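Speaker notes - "Blocks on a Board"
Toy makers' evening, Ukthorpe
December 28, 2019

Slide 1 - hello
Welcome everybody, thank the Ukthorpe hall for having us, say where the tea is. Then straight in. I want to talk for as long as you'll let me about plain colored blocks and the board you put them on, and I mean to get through all of it without once using the word "educational."

Ask: who still has a set from when they were small? Wait for hands. Ask what shape they remember first. (At Stoltley nearly everyone said the arch. I would have bet money on the cube!)

Slide 2 - the shapes
Pass the bag around now so it gets back to me by the end. Let people feel before they look. A cylinder is a wonderful thing to have in your hand - it stands up like a post, you lay it down and it's off across the floor. A block with flat sides stays where you put it and lets you build on it. Mix the two and even a very small set has plenty to do.

Talk about corners. I sand mine just enough that they don't bite. Go too far and the block looks like a bar of soap, and the tower leans before it's three high. I finish at 300 grit and then stop, which is hard, as sanding is the part I like best.

Slide 3 - color
My favorite part, so watch the clock! Red and green are the two I always come back to. They shout at each other across a pale board and you can tell them apart from the far side of a room. I thin the paint so that some grain comes through. Two coats, a light rub between them, and then leave them alone overnight. Do NOT pack them touching. I did that one February with a batch for the Trirkdale fair and had to pry them apart with a butter knife.

Show the stuck pair. Let them laugh.

Slide 4 - the board
Now the bit people skip. Everyone fusses over the blocks and then tips them out on a carpet, where nothing stands up straight. Give them a flat board! Maple is lovely for this. It's pale, it's hard, it takes a knock, and when you get a piece with wavy grain it's a pleasure to look at before anything goes on it.
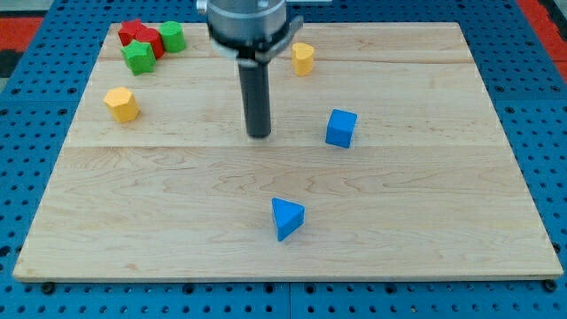
I like planks joined edge to edge over one big slab. You get the width without hunting for a huge piece of wood, and if the joints are tight the seams are so faint that you have to go looking for them. Run a fingernail across the joint. If it catches, scrape again.

Mention blocks bunched together in one corner. A tight little cluster like that is a great starting point for a child. There's something to pull apart, and all that bare wood next to it is asking to be filled. Do the demo here: push four blocks into a corner, step back, ask somebody in the front row to make the next move. Don't help them.

Slide 5 - the Tillman set
Hold up the box. This is the Tillman set, 53 pieces, the biggest I've made. I love it and I would still tell you to start smaller. Put out a handful, keep the rest in the cupboard, bring out a new shape when the old ones go quiet.

If there's time: the rolling game. Tip the board a tiny bit with a book under one side and guess which blocks will move.

Questions
Likely ones: what glue, what paint, can you use pine. (Yes, but it dents.) Collect the bag and check that the small green one is in it. Leave the board out on the table afterward so people can come up and play.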